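Print this page | E-mail this page

# Skargate Bread Notes

README for the recipe files, kept by Eleri Gronow and Ayane Higuchi

We've got 46 home bread recipes in here now, all in plain text, and we love every one of them!

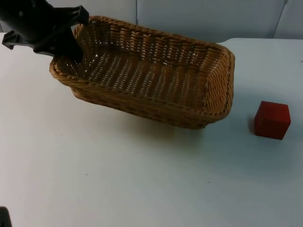
Each file lists flour, water, salt and timings, then a short serving note. Woven baskets like this tan one get a mention wherever a loaf is best sliced and passed round (the rye rolls, mostly).

Weights are in grams. Rising times assume a kitchen at 20 degrees. 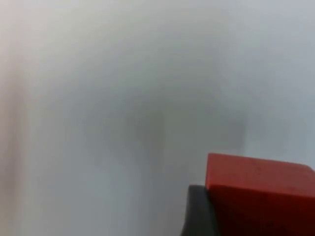 The `crumb` column is our favourite, and it's all done by eye. We use plain colour words, so a smoky gray like the one here goes in as "grey", with the British spelling please.

New recipes are welcome any Wednesday.

Contact: Eleri Gronow | © Skargate Bread Notes | Back to top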